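**Balance notes: Duta and the shield rework**

The February build of Skustar changes how Duta's shield is calculated. Until now the shield took its value from armor at the start of the match and kept it. It now reads armor at the moment of the cast, so any armor buff already on the team counts toward it. The cap is 300 at base rank and does not scale with troop level.

Wakon is affected too. His third trait adds 5 armor to the first ally in line when a match of four or more is made. Under the old rule this did nothing for Duta after turn one. With the new rule the order matters: match first, cast second. Casting first wastes the bonus until the next time the shield falls off.

The Bautista banner still gives brown mana only, and its tooltip still lists the old value. A text fix is planned. Damage over time continues to ignore shields, as before.
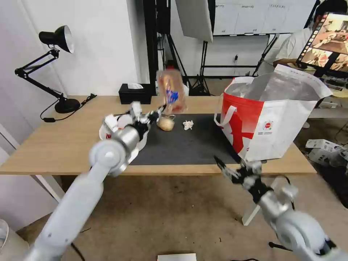
*1 min read*

Players who ranked up Duta before the build keep their upgrades. Resetting a troop costs 3,000 gold and returns all traitstones. The reset button is on the troop card, under the trait list, and is grayed out while the troop is assigned to a defense team. Remove it from the team, reopen the card, and the button becomes active.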